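Workshop notebook, camp craft barn, September

Board on the blue table, end of the season

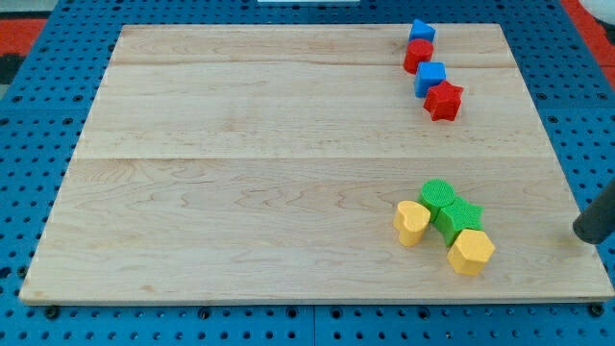 Light boards, maple-looking, on the blue top with the holes.

Well, the barn is quiet for the first time since spring and I have a thermos of coffee and the whole morning, so I am going to write up the cabin plaque project while I still remember it. Whoever opens this notebook in May (very possibly me, with no memory of any of it) should find what they need in here somewhere.

We made 128 plaques this summer across both sessions. The plan on the wall said one per camper, bunk name on the front and the camper's own name underneath, and we pretty much stuck to it, apart from the Vella cabin, who decided as a group they wanted one great big sign for over their porch and then wanted the small ones too. I let them. It cost us an extra afternoon and I would do it again, because that sign is the best thing that came out of the barn this year and it looks wonderful up there with the crooked V.

First session was 66 girls, and I had them sanding in groups that were far too large. You can't hear yourself think in there with that many blocks going, and the ones at the back were mostly sword fighting. By the second week I had it down to 18 at a time, with the rest out on the lawn doing lettering on scrap paper, and everything went so much more smoothly. Put that on the schedule from day one next year, please. Eighteen is the number. The office will ask if we can squeeze in a few more and the answer is no.

Lettering. The younger ones did much better tracing than freehand, and the carbon paper from the office closet worked fine once we taped down all four corners. The older girls wanted to use the woodburning pens, and after a good bit of back and forth we allowed it for the Eko and Trương cabins, four girls at a time, one counselor at the bench and nothing else going on in the room. No burns to report besides one small one, which was mine. The tips need replacing. Two of them have gone mushy and leave a fat line, and the girls noticed before I did.

A note on Trương, which is the cabin name that gave us the most trouble at the lettering table. Half the tracing sheets left the marks off the u and the o, and I didn't catch it until a dozen plaques were already inked. We went back and added them with the fine brush and they look all right. The tracing master in the drawer has been redrawn and says NEW in the corner. Throw out any sheet that doesn't.

Finish. I started with the Plustero, which was what we had left on the shelf from the picnic table job, and I had mixed feelings all summer long. It goes on nicely and it doesn't smell too bad with the big doors open, but it wants to be left alone overnight, and on muggy days it was still tacky at breakfast. We had a whole rack of plaques pick up moth wings. (The girls loved this, by the way, and one asked if she could have hers left that way, so somewhere there is a plaque with a moth in it hanging over a bed.) Thin coats helped a lot. Two thin coats with a night between is the recipe I settled on, and the last batch came out just lovely. If we order more, get the small cans. The big one skinned over in July and I poured what felt like a third of it through a stocking.

Leftovers as of today: 33 blanks sanded and ready to go, in the long bin under the window. There is another stack in there that hasn't been touched and still has pencil all over it. Plenty of sandpaper in the coarse, hardly any in the fine, so that goes on the list. The hanging cord is nearly gone as well, and I'd like to try the waxed kind, since the cotton frayed on just about everybody by closing campfire and I spent that whole evening tying knots by flashlight when I should have been singing.

I should say something about the rainy stretch in second session, too, when the lake was closed and every activity on the property seemed to end up in our barn at once. We had archery in one corner fletching arrows, drama painting a castle, and my plaque girls trying to keep glitter out of their wet varnish. It was chaos and I think it may have been my favorite afternoon of the year. The drama people left their drop cloths, which I have folded and put on the shelf by the sink. They are welcome to them back, but if they forget, well, we could use them.

Things to sort out before opening day:

Fine sandpaper, lots of it
Pen tips, and a spare stand if there's money
Waxed cord
Fix the drying rack, third shelf tips forward if you load the front first
Ask whether the Vella sign can come down for the winter or if it stays up
New dust masks in the child size, the big ones slide right off the little girls

One last thing about naming the blanks. Write the camper's name on the back in pencil the minute she picks one out, before she so much as sands a corner. They get terribly attached to a particular piece of wood, and two of them laid claim to the same one this summer and it took most of an hour and a popsicle each to settle it. Pencil on the back, first thing.

I'm going to go sweep under the benches now and then lock up. The key is back on its nail inside the pump house door, and the spare is in the office with the boat keys.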